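Billon Grasp Set, data card

Status: usable, with complaints
Maintainer: Lærke Laxdal
Last changed: February

What this is

Billon is a collection of over 3,000 short episodes recorded with hand-held grippers on everyday household objects. It was gathered to train a pick-and-place policy for the Rarnitz arm. Whether it does that job well is still open. Please read the part on known problems before you quote any success rate from it.

Each episode holds wrist video, gripper width and an estimated pose. Episodes run from 4 to 40 seconds. There is no force signal. People keep asking for one, and we can't recover it from the video, whatever the Ivent draft says.

Close-range views

A large part of every grasp looks like the frame below. By the time the fingers close, the object takes up most of the view and has gone soft, and the sharpest thing left is whatever stands behind it.

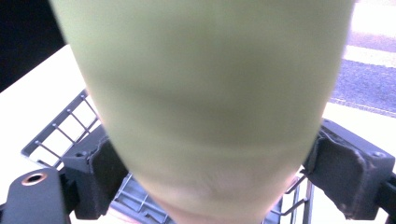

Fingers on either side of a green object, wire rack behind.

I doubt that a model learns much about shape from frames like these. It may well learn the background. When we swapped backgrounds in a small held-out set, the Fernandes baseline dropped badly, and I have not seen a version of it that recovers. If you train on close-range frames alone, test on a surface the model has never met.

Labels

Success labels were entered by the person holding the gripper, right after the episode. They are generous. A second reader went through 20 episodes and disagreed often enough that I would treat the field as a hint. The "grasp_start" label is worse — it marks the moment the person thought they had contact.
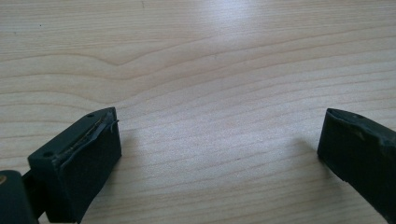
Gripper width is the field I trust most, and even that needs care. It is estimated from the positions of the fingers in the video, so anything that changes how a fingertip looks can shift the number. The pads did not stay new. On the left finger the strip has lifted along its edge and curls out in a small torn flap at the tip, and the detector was tuned on clean pads. We have not measured the error this causes. Wide-open frames over bare wood are good for checking your own detector, as there is no object to hide the fingers.

Known problems

Pose drifts on plain surfaces. Glare makes it worse.
Pad wear is not logged per episode.
Failed grasps are underrepresented. People stop recording when they are annoyed.
The train and test splits share rooms. Make your own split.

Not recommended for

Claims about general grasping, force control, or any comparison with sets that use a different finger shape. Corrections go to Lærke — include the episode number.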